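Saving the table from the big pan

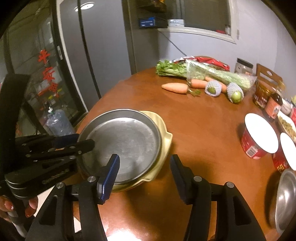

Round metal pan on its yellow-green mat, celery still in the bag

I love a wooden table, and I love plonking a big pan down in the middle of it even more! The trick is to put something under it first – a tray, a trivet, a folded tea towel – and to pick one wider than the base, so there's room if you miss by an inch. Lift the pan to move it, never slide it. Wipe up rings straight away with a barely damp cloth, then go over with a dry one. Scuffs inside an old pan are fine by me, so cook on!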